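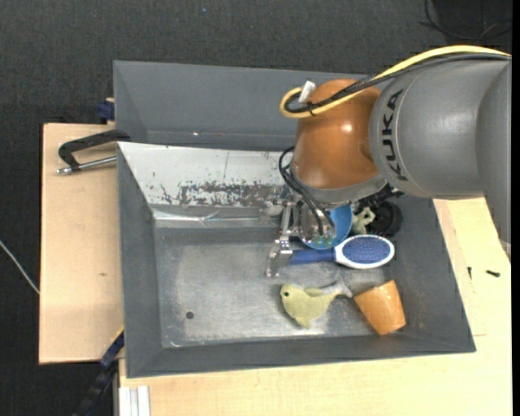
A KUKA arm over a bin of mixed household items, including a hairbrush, a bowl and a toy fish.

OPINION | Warehouse & Fulfillment

29/06/2025
By Gráinne Foley

Greco wants $1,542 a month for its Zumton picking service, and it wants you to sign for 15 months. For that you get an arm, a gripper, the software and a phone number. The brochure says the system handles "anything your customers send back." I run a returns operation in Brerkumcombe, and my customers send back a lot.

I have sat through the pitch twice now, once in March and once last week. Both times the salesman talked about variety. Fine. A hairbrush and a toy fish are different things, and a machine that can deal with both has my attention. But look at how much room they have. Half the floor of that bin is bare metal. My bins arrive full to the lip, with sweaters wrapped around blenders and a phone charger knotted through all of it. Picking a hairbrush with space on most sides of it is a fair first test. It is a poor basis for a 15-month contract.

Then there is the number. Greco quotes 1,225 picks per shift. I asked what counts as a pick and got a long answer. As far as I could follow, an item that is lifted and dropped back into the same bin counts, and so does a second try at the same item. I asked for the figure without those. They said they would get back to me -- they haven't.

Londora, the other outfit bidding for our work, is slower on paper and duller in person. Its people did send me a log from a site like mine, with 44 stoppages in it and a cause written next to each. Somebody had to walk over and clear every one of those. I trust that log more than I trust any brochure, and I still haven't signed with them either.

I am not against the machines. Sorting returns is hard on the wrists and I can't keep people past the holidays. What I want is simple enough: let me fill the bin. My stock, my mess, one full shift, and I keep the count. If Greco is as sure as it sounds, that costs it a day. Until it agrees, the contract stays in my drawer.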